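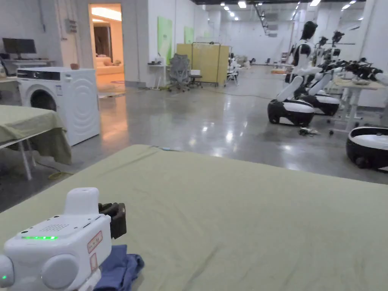
Turning a Folk Tale into a Six-Part Audio Drama: Our Project Report

Home | Projects | Media Studies | Archive | Contact

14 shares | 3 comments

What we set out to do

Our group wanted to find out what happens to an old story when you take away the page and the narrator and leave only voices and sounds. The story we picked is "The Salt Bride of Grornham," a short folk tale that takes maybe ten minutes to read aloud. It has a ferryman, a woman who walks in from the marsh, a promise, and a very bad winter. We loved it right away. It's also full of holes, and that made it a great thing to adapt.

The assignment asked for an adaptation in any medium plus a written report on the choices we made. Other groups went for short films. We went for audio drama, partly out of love for the form and partly for the simple reason that a flooded village is a lot cheaper when you only have to hear it.

The source

We worked from two printed versions. The older one is plain and quick, almost like a list of events. The second was retold for children and it's much softer. In the older version the ferryman breaks his promise and the marsh takes the village. In the children's version he's sorry in time and only loses his boat. We read both out loud in class on the same afternoon, and the room went quiet for the first one and kind of chatty for the second, so that settled which ending we wanted.

We did keep one thing from the children's book, the ferryman's sister. She isn't in the older text at all. She gave us somebody for him to talk to, and in audio you need that badly. A man alone in a boat who doesn't speak is just water noises!

Writing the scripts

We planned six episodes and wrote 13 scenes for the first draft. By the read-through we could tell that the middle was sagging. Episodes three and four were both people standing in kitchens worrying about the weather. We cut one kitchen, moved the argument onto the ferry, and suddenly the scene had a clock in it – they have to finish fighting before they reach the other bank.

The hardest rule to follow was no narrator. Our early pages were packed with lines like "Look, you're holding a lantern," which made everyone laugh at the table read and not in the way we hoped. We went back and asked of each line whether a person would say it to someone standing next to them. If not, we tried a sound. If the sound couldn't do it either, we dropped the information, and most of the time we didn't miss it.

We also had a long (and pretty fun) debate about how the marsh woman should speak. In both printed versions she talks in rhyme. We tried rhyme, and it made her sound like a greeting card. Then we tried ordinary speech with no contractions, and that was creepy in a good way. She says "I will wait" where anyone else would say "I'll wait," and by episode five you really notice it.

Casting and rehearsal

Auditions were open to the whole department and we held them with our backs turned, so we were judging voices only. I'd recommend this to anyone doing audio. Two of our final cast would probably not have been picked for a stage version of the same parts, and they're the best thing in the show.

Rehearsals ran in the evenings through November. We learned to rehearse standing up and moving. When the actors sat, their breathing was wrong for people hauling rope. Once we had them lean back and pull on an actual length of rope tied to a radiator, the scene came alive (the radiator survived).

Sound

Dauda is the free sound library we used for birds and distant weather. Everything close to the characters we made ourselves. Footsteps in the marsh are wet towels in a dish tub. The ferry creaking is an old deck chair opened very slowly. The ice cracking in episode six is frozen celery, two bags of it, with a sheet of baking parchment on top.

We mixed in Sinum, the editing program on the department computers. Our first mix was way too busy. We were proud of our sounds and had put all of them in. On headphones it was thrilling and on a phone speaker it was mud, so for the second mix we pulled out nearly half the layers and brought the voices forward. Wind was the biggest offender. It eats consonants.

The listening night

We played the finished series in the back room of the Fostetwood arts center and handed out a short form afterward. We got 13 forms back. Most people named the ferry argument as their favorite scene. Several were confused about whether the sister dies, and fair enough, we had argued about that ourselves and left it foggy. A couple of listeners missed having a narrator at the start of each episode, since they'd lost track of how much time had passed.

What we'd change

The jump from fall to winter needs to be clearer. A change in the bird sounds wasn't enough, and one line in the sister's first scene would fix it. We'd also record the two big group scenes with everyone in the room together. We recorded them in halves because of schedules, and you can hear people being polite and leaving gaps for voices that were added later.

The ending stays as it is. In the last minute the voices drop away one at a time until there's only the ferry bell, and then water. We rewrote a lot of this project, but that page is the same as in the first draft – and listening to it in a dark room full of people was the best part of the whole semester.

Next steps

We're cutting a single 40-minute version for the student radio slot and writing up the rope rehearsals as a handout for next year's class.

Share this project | 3 comments

Previous | Next | Back to Media Studies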